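Catering para jornada de empresa, 374 personas, ¿presupuesto razonable?

tarcisio_p
Buenas. Me toca organizar la comida de la jornada de julio y voy perdidísimo. Fornell me pide 2.000 de señal solo por reservar fecha. ¿Normal?

neusa.medeiros
Normal según qué incluya. ¿Camareros? ¿Menaje? Pide desglose por escrito, q luego vienen los extras.

senad_r
Yo con Fornell no repetía. 8 camareros prometidos, vinieron 5 — y la cola del café llegaba al parking.

modupeF
Pues a nosotros de diez, la verdad. Senad, eso fue en Billano, ¿no? Allí la cocina es enana, culpa de la sala.

senad_r
La sala no contrata camareros.

neusa.medeiros
Yo pondría fruta en vez de tanta bollería, sale más barato y la gente lo agradece a media tarde.
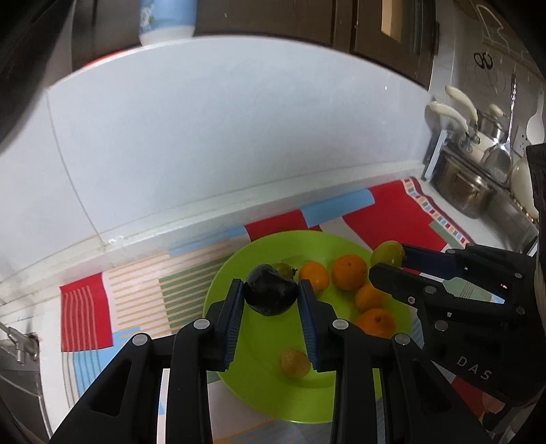 Re: presupuesto razonable

tarcisio_p
Vale, pedido el desglose. El menaje va aparte!! Y el IVA tambien. Miro Conceição como plan B.

somkiat_h
Conceição bien, pero cierra menú con un mes. Y pregunta por los celíacos YA, no la víspera.

modupeF
Eso. Y que la señal sea reembolsable, al menos en parte.

tarcisio_p
Apuntado, mañana llamo a los dos.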